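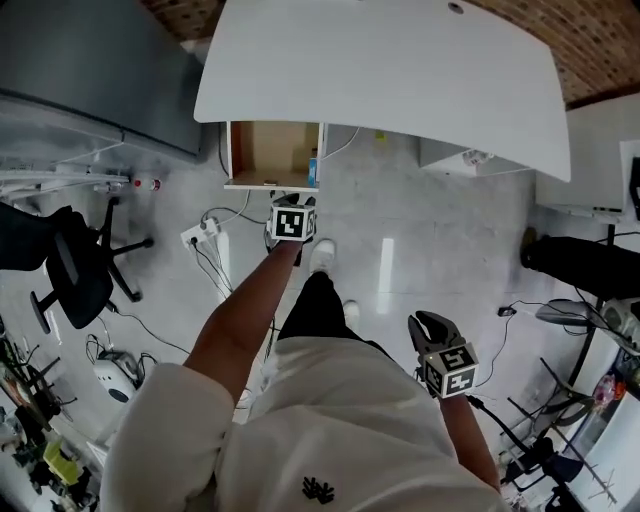
My car stood on the ramp at Arkden for most of Thursday, and I want to write down what I learned about wheel alignment before I forget it. I had driven on the same set of tires for two winters and I believed that they were fine, because the tread in the middle was still deep. The inner edge of the front left one was almost smooth. I only noticed it when I knelt down to check the pressure. White sneakers and a gray speckled concrete floor are a good combination for photos, but a garage is not a place for white shoes, and I will go in my old boots next time.

The mechanic at Arkden is called Thịnh Âu. He is patient with people who ask many questions, and I ask many. He explained that the front wheels were pointing a little bit outward, so the tire was rubbing on its inner side at every meter of the road. I drive from Salluneck to Ulloa and back, 25 kilometers each way, and the last part has deep holes since March. I remember hitting one of them quite hard. The steering wheel was not straight after this, but I got used to it – this was my mistake.

I always mixed up balancing and alignment. Balancing is about the weight of the wheel, and you feel the problem as shaking when you drive fast. Alignment is about the angles, and you may feel nothing at all, or the car pulls softly to one side. My car did not shake, so I thought everything was in order.

I paid about 400 for two new front tires and the alignment together. My sister Hằng said I should have bought the cheap ones from Presska, and maybe she is right, but they had to be ordered and I needed the car on Friday. The old right tire was still usable. Thịnh advised to change both on the same axle anyway, and I agreed.

He gave me a printed sheet with the angles before and after. I don't understand all the numbers on it, but I keep it in the glove box with the service book. He also told me to put my palm on the tread once a month and move it from side to side. If it feels smooth in one direction and sharp in the other, the angles should be checked again.

The steering wheel is straight now. I still hold it a little to the left from habit, and then I have to correct myself.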